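Pal / Tondstead project - software sync, minutes
18 Jun 2025
Notes: Liviu Anghel (typed during, cleaned up a bit after)
Chair: Roxana Bucur
Also there: perception, planning, tooling. Controls joined by phone, dropped twice.

1. Last time's actions

Log rotation fix - done, merged.
Timestamp check in the loader - done but only warns. Roxana wants it to fail hard. Liviu says failing hard will kill the nightly run on old sessions. Agreed: hard fail for anything new, warn on the old stuff, flag in the config so nobody has to edit code.
Docs for the replay viewer - not started. Carried over again.
Renaming the branches - dropped, not worth it.

2. Cusen (recording and sync tooling)

New build out to everyone. Startup is faster. Main complaint is still the sync between the gripper width reading and the video. Width runs ahead of the picture by 2 frames on some sessions and not on others. Not a constant offset so can't just shift it.

Liviu's theory: buffer in the width reader isn't flushed when recording starts, so first chunk is stale and everything behind it slides. Explains why restarting the tool between takes makes it go away. Controls not convinced, thinks it's the clock on the capture machine drifting. Both easy to test. Do both, one at a time, not together like last time when we couldn't tell which change did it.

Also Cusen still writes a session folder when the operator cancels straight away. Empty folder, then the loader trips on it. Tooling to delete on cancel. Small job.

Question from planning whether we can have the calibration file copied into each session and not linked. Yes. Takes a bit more disk, nobody minds. Liviu to do it with the flush fix.

3. Perception

Set under review is the kitchen table one, 519 episodes, dishes mostly. Went through the failures. Of those the tracker lost pose in 28, all to be looked at by hand before they go back in.

Main finding: patterned tablecloth. Gingham squares repeat, so feature matching snaps to the neighboring square and pose jumps sideways by one square. Looks fine in the error plot becuase the match is good, just the wrong square. Only shows when you draw the path. Perception had expected the busy cloth to help, more texture. It does help when the camera is far enough to get the food panels in view as well, those don't repeat as often. Close in it gets worse.

Roxana asked if we can just tell people to use plain cloths. Discussion. General feeling no, homes have tablecloths, the model has to live with it. But tracker needs a sanity check on jumps. Proposal: compare the step between frames to what a hand can do, reject anything bigger, bridge with the IMU. Threshold to be set from good episodes and not guessed.

Bowl segmentation: rims with a printed border get split in two, mask takes the white inside and leaves the printed part as background. Plain bowls are ok. Matters since the rim is the bit we grasp. Perception wants to retrain with more decorated dishes, has the labels for part of it already. Go ahead, but keep the plain ones in the test split so we notice if those get worse.

Clear glass - no change, depth still junk. Parked.
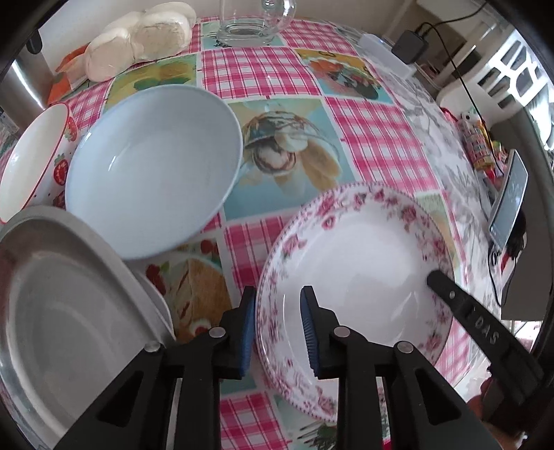
4. Planning / grasp selection

Rim grasps. Planner picks a rim point by lowest approach cost, which nearly always means the near side. Fine when the bowl is alone. With other dishes crowded in behind it the lift path isn't being checked against them, only the approach is. Planning agreed this is a hole. Collision check to cover approach, close, lift, and the first part of the carry.

One finger in, one finger out. For a shallow wide bowl the inside finger needs to go down far enough to hold but not touch bottom. Currently a fixed depth for all bowls. Should come from the estimated wall height. If the mask is splitting the rim (see 3) the wall height is wrong too, so planning waits on perception for the real fix. In the meantime clamp to a conservative depth.

Tilted dishes: planner assumes everything sits flat. Demos have bowls leaning, lids on edge and so on. For now, if the fitted rim plane is tilted past the limit, skip that object and go to the next. Proper handling of leaning things goes to the November list.

Long argument on whether the planner should copy the grasp side people use in the demos. For: people know what they're doing, and the policy is trained on it anyway. Against: people choose by where their arm is and our arm is bolted somewhere else. No decision. Planning to plot demo grasp side against planner grasp side for the same layouts and bring it back.

5. Control

Jerkier (our smoothness metric script, for anyone new on the list). Name stays, vote was not close. Now runs per segment so you get approach, close, lift and carry seperately. Whole-episode number was hiding the bad part.

Result: approach is smooth, carry is smooth, close is bad. Policy output chatters on finger width when near contact, opens and closes a little several times before committing. Controls had a low pass on it, which hides the chatter but makes the close late, and late close on a rim means the bowl gets pushed. Filter backed off.

Options discussed
- hysteresis on the width command. Simple, can go in today.
- predict longer chunks and don't re-plan during close. Tooling worried about reacting to slip.
- fix the labels. If width is ahead of video (item 2) the policy is learning that fingers move before they should, and chatter might be just that.

Roxana: last one first, no point tuning around bad data. Hysteresis goes in behind a flag so the demo rig isn't stuck waiting. Chunk length left alone until the retrain.

Force limit on close: set to 23 in the config, units not written anywhere. Controls thinks it's percent of max current. Tooling thought newtons. Has to be written down. Controls to confirm from the driver code and put the unit in the parameter name. Same for the other limits in that file while at it.

6. Tondstead integration

Their side wants our policy server to speak their message format directly. Ours has the pose as quaternion, w last, theirs w first. Somebody already got bit by this, arm went to a very wrong orientation in sim. Only in sim thankfully. Converter goes in one place, at the boundary, with a test. No converting anywhere else in the code, please grep for it.

Latency: they measure from request sent, we measure from request received, so the numbers never match. Use theirs.

Pal (operator screen) needs a stop state that isn't the same as the pause state. Right now pause keeps the last width command live, stop should release control to the driver. Liviu to write up the states on one page before anyone codes it. Roxana wants to see the page first.

Version pinning - they'll pin to our tagged releases and not main. So we need to tag releases. Tooling.

7. AOB

Disk on the shared training box nearly full again. Old checkpoints. Everybody clean their own, tooling will send the list of who has what.
CI takes too long, mostly the sim tests. Split into fast and nightly. Agreed, no owner yet.
Replay viewer crashes if session has a comma in the name. Don't use commas. Will be fixed too.

Actions

Liviu - buffer flush test on Cusen, alone, then hand over to controls for the clock test
Liviu - calibration file copied into session
Liviu - Pal stop/pause states, one page, to Roxana
Roxana - tell Tondstead about the tagged releases and the latency definition
Perception - jump check in tracker, threshold from good episodes
Perception - go through the lost pose episodes by hand
Perception - retrain rim segmentation w/ decorated dishes, report plain bowls separately
Planning - collision check through lift and first part of carry
Planning - clamp inside finger depth, skip tilted objects
Planning - demo vs planner grasp side plot
Controls - clock drift test, after the flush one
Controls - hysteresis on width behind a flag
Controls - units in limit names
Tooling - delete session folder on cancel
Tooling - quaternion converter at boundary plus test
Tooling - release tags, disk list, comma bug
Tooling - replay viewer docs (carried over)
No owner - CI split

Next sync same time, same room. Send agenda items to Roxana before, not during. Corrections to these minutes to Liviu.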